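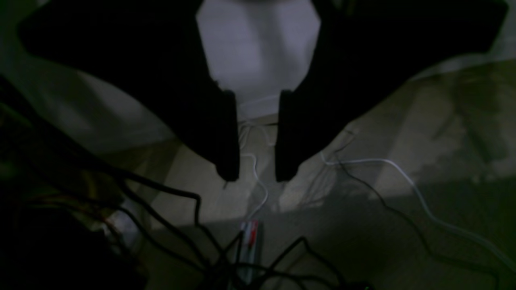
Visit to the Onent workshop at Flolledport

Print this page | E-mail this page

23 October 2018

I was invited to the open day at Onent by Fouzia Mirani, who leads the handling group there. We are a small company that washes and folds linen for clinics, and since April I have the task to find out if a robot arm can pick single pieces of cloth for us. I am not a robot specialist. I write this report for my colleagues who could not come, and for anybody else who thinks of buying a gripper for soft goods.

The workshop is in the old part of Flolledport, behind the rail yard. The sign is small and I walked past it twice. Parking is at the back and you must ask for a permit at the desk. The programme began with coffee and a short talk about the history of the company, which I will skip. After this we were divided into groups of four and each group had its own time with the arms. My group had also a man from a bakery and two students, and their questions were often better than mine.

What was compared

Onent does not make grippers itself. It buys them, puts them on arms and tests them for customers. For the open day they had prepared a comparison between two fingered grippers, the Hwang and the Zurkutlow. Both have two fingers that close toward each other. The Hwang costs a little less. The Zurkutlow comes with a controller which, in Ms. Mirani's words, forgives more mistakes of the operator. A suction gripper was planned too but it was away for repair, and for towels I would not have expected much from it anyway.

The test for my group was cloth, as I had requested in my e-mail. The fingers are lowered over the cloth with a bit of space between them, they press down lightly, and then they close so that a fold comes up between the pads. It sounds easy. The difficult part is the height. If you stop too high, the pads close on air. If you go too low, the arm pushes against the table and the controller stops with an error.

We could each try it with the hand controller. My first attempt stopped with the error. My second attempt closed above the cloth and took nothing. Ms. Mirani told me to watch the view from the wrist camera and not the arm itself, and this was good advice, because from the side you cannot judge the last few millimetres.

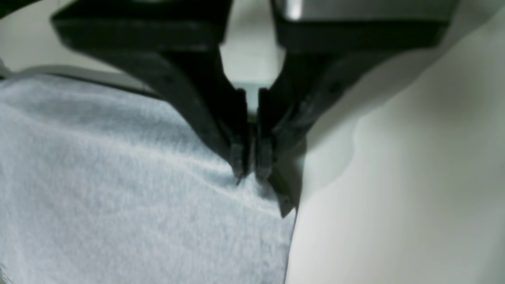
Fingertips closing on a fold of the blue-grey cloth, right beside the white surface.

A looped fabric is kinder than a smooth one. The pads find something to hold, and a small fold is enough. With a thin pillowcase from my own bag the result was much worse with both grippers, and one time two layers came up together. For us this would be a real problem, as we must count every piece.

I asked about the pads. They are the part which wears out first. The workshop keeps a log for each pair, and the pair with the longest record had made 1027 grips before it was changed. In a laundry like ours we would reach this number very quickly, so the price of spare pads must go in our calculation. I did not get a price for the Hwang pads. For the other ones there is a list, and I have a copy at the office.

Loose threads are another point. Terry cloth leaves fibres, and the fibres like to stay at the fingertips. Ms. Mirani said that they clean the tips with a soft brush at every break, and more often when the cloth is new. One of the students asked if the fibres disturb the camera.
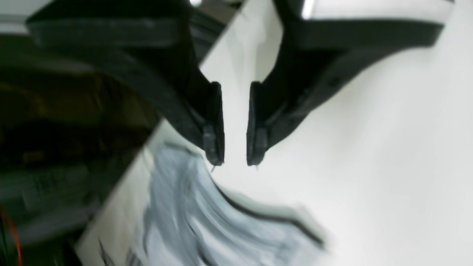 The answer was that they do not matter much at that size, but that focus is a bigger worry. The camera is close to the fingers, and anything which moves quickly becomes soft in the picture. So the software waits a moment before it decides where to go down. This waiting costs time. In the cloth test a full cycle took more time than I had hoped, and a person at our table is still clearly faster. On the other side, the arm can work in the night.

About the cables I have one remark. When I asked how long it takes to change from one gripper to the other, the technician said 47 minutes on a good day, and the greater part is plugging, unplugging and checking the wires. A buyer sees the arm in the brochure and forgets that each camera and each finger needs its own line. If we order something, I would like to have the wiring included and labelled.

My impression

I preferred the Zurkutlow, mainly for the controller. After a few tries I could bring the fingers down without an error — with the Hwang I never reached this. The bakery man had the opposite opinion, but his test was with plastic trays. For the rental of a test station, with training, we would have to pay more than 3000 dollars, and I think it is too early. My proposal is that we send Onent a box of our own linen first, with the pillowcases, and ask for a written result.

I thank Ms. Mirani and her group for their patience. Lunch was soup and sandwiches, and the colour of the visitor badges was very cheerful.

Related reports
Folding tables: three suppliers compared
A morning at the trade fair for textile care
How we label our linen carts
Notes from the water treatment course

Contact | Copyright 2018, all rights reserved | Back to top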